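Does Hetus Need Another Reboot?

Lodbridge is starting Hetus over at number one again, for the third time. I have bought the book since the first run and I don't think it needs this.

The last relaunch threw out 27 issues of story. Elvira Apaza had spent most of them building up the Llanos war, and it stopped two issues short of an ending. Readers who paid for all of it never found out who held the bridge. 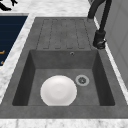
A new number one sells well for a month. After that the same people are left reading, and a few of them have quit. I would sooner see Katherine Escobar pick up the old numbering and finish the war. New readers can start with the first collection. It runs 300 pages and is still the best thing Lodbridge has put out.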